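The left arm dropped its part again

I said last time that I'd write up the gripper problem once we had it sorted. We have most of it sorted, so I'll go through it now while I still remember the order things happened in.

The job is dull on purpose. Two arms at one station pick up a part, move it across, set it down and go back for the next. Brotix wanted 800 clean cycles before they'd talk about putting it near their own line. We got to the low hundreds a few times, and then in February the left gripper started letting go of things halfway through the move.

It didn't drop straight down, either. The arm is going fairly quickly at that point, so whatever it's holding leaves sideways. One part went under a desk and another hit the leg of a chair. Luuk Visser was standing well back at the time, but I stopped the run anyway and we didn't start again until we'd taped off a bigger area and cut the speed to 30 per cent.

My first guess was the finger pads, so I swapped them. That cost me an afternoon and made no difference. My second guess was the gripper firmware, and I rolled it back a version. Still dropping, though less often, which was worse in a way as it took longer to catch.

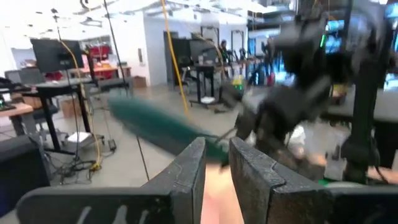
Thirumalai Palaniappan was the one who thought to log the grip force against the wrist angle. I'd been logging force against time and staring at a flat line with a hole in it. Once he'd lined it up with the wrist, every drop fell inside the same 11 degrees of rotation. After that it was a cable fault and we both knew it. The signal lead to the gripper was being pinched at one end of the wrist's travel, and for a moment the controller lost the fingers altogether.

What bothers me is what it did next. When the Skudier controller loses the gripper, it's supposed to stop the arm. Ours was set to ignore any loss under 2 seconds, and the arm just kept swinging with nothing telling the fingers to hold. I set that value myself, months ago, to get rid of nuisance stops during setup, and never put it back.

The lead's been replaced and rerouted with more slack at the wrist. The timeout is back to the factory setting, and there's a note in the startup checklist to read it out before every run.

The right arm hasn't dropped anything yet, but it has the same routing, so I'll redo that one too. I've ordered the lead from Coutinho and it's on backorder. Until it turns up we're staying at the slow speed and the count goes back to zero.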